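SURFACES: WHAT GOES ON A WORKTABLE AND WHAT CREEPS ONTO IT
Speaker notes, Theresia Bühler
Wednesday slot, 30 minutes including questions

Opening (slide 1)
Say hello. Wait for the people at the back to find chairs. Do not start with the joke about the stapler, it died in August and should be left in peace.

Start with the claim: every worktable has a front half, which you own, and a back edge, which belongs to cables. Ask who has ever cleared a back edge on purpose. Expect two hands. One will be Hannelore Holzer's and she is exaggerating.

Two tables, one seam (slide 2)
The point to make slowly: pushing two tables together does not give you one big table. It gives you two tables and an argument. The Kaufmann office went through 7 layouts before they accepted this. A pen will roll to the join from anywhere in the room. If the heights differ, even slightly, your mug will find out first.

Advice for the audience: pick one table to work on and let the other be the spare. Say which is which out loud. People put their coats on whichever one you didn't mention.

Next slide comes up on "spare". Leave it there for a bit. White tops, the left one a shade lower than the right, and all that's out on the working surface is a pink cube and a pale blue one, both foam. Then let them look along the back of the right-hand table, where the black cables live. Pause for recognition.
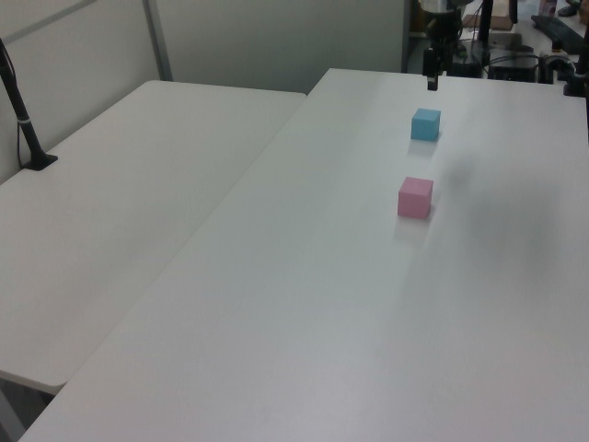
The back edge (slide 4)
Go through the usual residents: the cable that fits nothing, the box kept in case of returns, the clamp that was only going on for the afternoon. No need to name departments. The Vernano people will name themselves.

The rule we use at Ninilus: if it's fixed to the table, it gets a label. If it's sitting on the table, it has until the end of the day. If it's behind the table, it is already lost to us and we wish it well.

Somebody will ask about cable trays. Cable trays are fine. They fill up too.

Small things on big white tops (slide 5)
Short section, skip if running over. White shows crumbs, pencil and guilt. It also makes small objects very easy to find, so put the fiddly work there and have lunch somewhere darker.

Questions
Keep the Arkov desk catalogue under the lectern. Only bring it out if asked. The room is needed at 4 and the chairs have to go back against the wall.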